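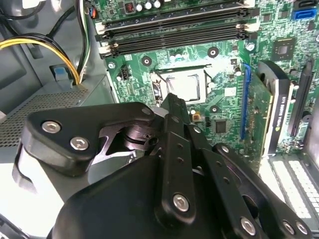 A gripper reaches in towards the processor of a desktop computer, with the four memory slots standing empty.

Slow hands, please: the house rules for letting robots loose on old computers

There is a sheet of paper taped beside every bench at Griltham, and if you visit you will be asked, very kindly, to read it before you have so much as taken your coat off. It runs to 17 rules, most of them a line long, and it has been rewritten so often that the people who work here still call it "the new one" whichever version happens to be up.

Griltham takes in retired office computers, strips them for parts and sends the good bits back out into the world. Since March a share of that work has been done by robot arms running software called Flurus, and the sheet exists because an arm, bless it, has no idea that a motherboard is a delicate thing!

The first rule is the one everybody quotes: mains lead out, then wait 30 seconds with your hands off the case. The second is about loose wiring. Power cables love to flop across the very place you want to reach (anyone who has ever fitted their own memory will be nodding along), so a person tidies them to the side before the arm is switched on.

Then come the rules about touch. Memory goes first, and its slots must be clear before the arm goes anywhere near the processor. The processor's lever is lifted slowly or left alone. Graphics cards are held by their edges, and the slot catch is checked by eye, every time, even when you are quite sure you did it a moment ago.

Stalach, the trade group that Griltham belongs to, has its own code for this sort of work, and it is a good deal longer. It asks for a written record of every change to an arm's grip or speed, and a named person within reach of the stop button. The benches keep theirs in a fat ring binder, with almost 800 entries so far and a fair number of tea stains.

Belhaj, a smaller workshop up the coast, borrowed the sheet last spring and sent it back with pencil notes all over it. One of them, asking for the arm to be held at 70 per cent speed whenever a case is open, is now rule nine.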